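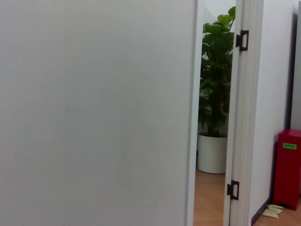 *Door ajar, plant on the far side.*

**Julcombe door kit, after a month in a real apartment**

I've wanted a machine that can handle a door since I first saw a robot vacuum bump into one and give up. So when Julcombe opened orders for its door kit in July, I bought one for my Bakke arm and base the same evening. It's the most fun I've had with a chore robot yet!

The kit is a wrist camera, a padded hook and the software that ties them together. It weighs next to nothing and took me 2 screws and one very short manual to fit. Out of the box it wanted lever handles only, but the second update added pushing a door that's already open a little, and that's where it shines. It finds the gap, slides the hook in and swings the door wide without banging the wall – I was grinning like a kid.

I kept a log, because I'm like that. Out of 300 tries at doors left ajar, it got through almost every time. Closed doors are another story. It fumbles the lever, backs up, thinks it over, and tries again (up to 3 times before it calls for help). A trip from the hall to the next room can take longer than a load of dishes takes me by hand.

Things I'd love to see fixed:

- White doors against white walls slow it down a lot, mostly in the evening.
- It stops for anything lying on the floor, even a flat packet it could easily roll around.
- The Judent app forgets my room names after every update.

A friend's older Proditz unit is quicker on levers but pushes much too hard, and I wouldn't run it near a plant pot.

So can a machine do the chores yet? Mine can get to the room where the chores are, most of the time, and I'm thrilled with that for $667. If your doors have round knobs, wait for the next hook.

Four stars out of five. Updated 14th August.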